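Brurik Tabletop Cell Planner
Simulation package for single-arm and two-arm workstations

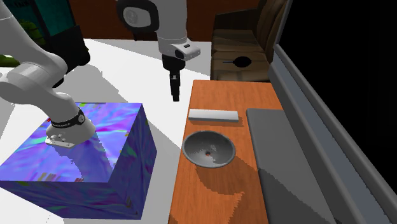

Tabletop layout with white arm, patterned cube, bar and bowl, rendered in the Planner.

The Brurik Tabletop Cell Planner is a desktop program for people who have to specify a robot workstation before they buy one. You place the arm, the gripper, the table and the parts, run the motion, and see whether the job fits in the space you have. The output is a rendered view, a reach report and a parts list you can attach to a purchase request.

Most customers use it at the quoting stage. An arm that looks large enough on a spec sheet may still run short once a raised edge, a bowl or a cabinet is added to the layout. Moving a cabinet in the Planner takes a few seconds. Moving one after the base plate has been bolted down usually means a second visit from the installer.

What is included

Planner software, one seat, 12 months of updates
17 arm models with joint limits and payload tables
7 gripper models, including narrow parallel-finger types
Object library with 100 parts: blocks, bars, bowls, boards, mats, rails and storage units
Surface textures, from plain white and wood grain to a holographic finish
Export to the Tarham cell controller format

Surface textures

Textures are worth setting up properly if your cell will use vision. A shiny or strongly patterned part can be harder for a camera system to pick out than a plain one, and shadows from the arm itself fall across the work. Planner renders both. Edges may look slightly jagged at the default quality setting. This affects the view only and has no effect on the reach or collision results.

Planning your budget

The arm is often less than half the cost of a finished cell. When you build a budget from a Planner layout, the parts list leaves blank lines for the items below, and they should be filled in with local prices before the request goes out.

Gripper and spare fingers
Mounting plate and fasteners
Table, including any leveling work
Guarding or area sensors
Cabling and air supply
Operator training
Installation and acceptance test

Allow for fixtures as well. A flat bar or a shallow bowl is easy to place by hand and may need a locating pin or a nest before an arm can find it every time. If you plan to change parts often, price the fixtures per part and keep them on a separate line.

System requirements

A current desktop or laptop with a dedicated graphics card. 12 GB of free disk space. An internet connection is needed to activate the seat and can be disconnected afterward.

Licensing

Seats are sold singly or in packs of 7. A seat can be moved from one computer to another through the account page. Schools and training centers should ask for the classroom license, which covers one room and does not include the Tarham export.

Ordering

The Planner is sold direct and through Campos in North America. Orders placed by noon are normally activated the same afternoon. Layout files made in Arkusby open in the Planner, but custom textures have to be assigned again after import.

Related products

Brurik Multi-Cell Planner
Brurik Gripper Library, extended
Tarham controller interface cable
Campos layout review service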